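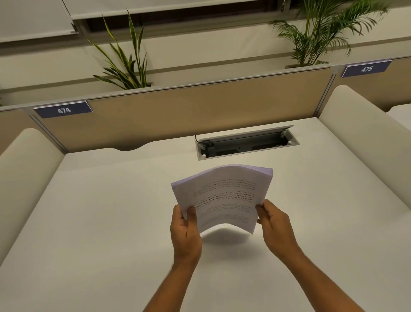
Which watch do we trust for the finish line at Prundthorpe, the one on the gantry or the mat under it? We use the mat. The gantry clock starts when Harvey presses the button, and the mat starts with the signal from the horn.

Friday, workshop, morning

I write this before the September race, so that we do not make the same discussion again at the start line.

Put both finish mats on the long bench and connected them to the Oltus box. Mat A reads well on all antennas. Mat B loses antenna 5 when the cable is bent near the plug. I changed the cable for the short one from the spare bag and the fault went away, then I put the old cable back and it returned. So the cable is bad and the mat is good. The old cable now has red tape on both ends. Please do not put it back in the bag.

Walked over the mats with 19 chips in a bucket, carried at knee height. First pass 19 read. Second pass, with the bucket close to my body, 17 read. Third pass, bucket on the other side, 19 again. I think the two missing ones were flat against each other at the bottom. In the race the runners do not wear chips in a bucket, but the children from the club do like to cross the line holding hands, and last year we had a complaint from exactly this. Lilian Nyamweya wants the second mat four metres behind the first as a backup, and I agree with her. It costs us one more power cable.

Start list. Huguette MacPherson sent the new file and bib 992 is in it twice, one time for the 10K and one time for the fun run. Same surname, different year of birth, so perhaps a father and daughter. I wrote to her and did not change anything myself. The import refuses the file until this is corrected, and I find that a good thing.

After lunch

Huguette answered. It is a father and daughter. The daughter gets a new bib from the reserve. Import is fine now.

Clock drift: left the box and the laptop running from nine until two, without network. The laptop was 2 seconds behind the box at the end. For a 10K this is not dramatic if all times come from the box, but Dwight Thibodeau still takes the leader's time from the laptop screen for the announcer, and then the printed result is different and people ask. I will put a paper on the laptop lid: "Not for reading times".

Dwight Bergeron asked if we can borrow the Skitari display again. I have nothing against it, only it needs the old serial adapter and I did not find this adapter in the cupboard or in the van. Cloutier had it for the relay in spring. To ask him.

Batteries: both on charge since noon. The older one shows full after a very short time, and I don't believe it. Will run it with the lamp overnight and write here the hour when it stops.

Still open: adapter, battery, and who drives the van.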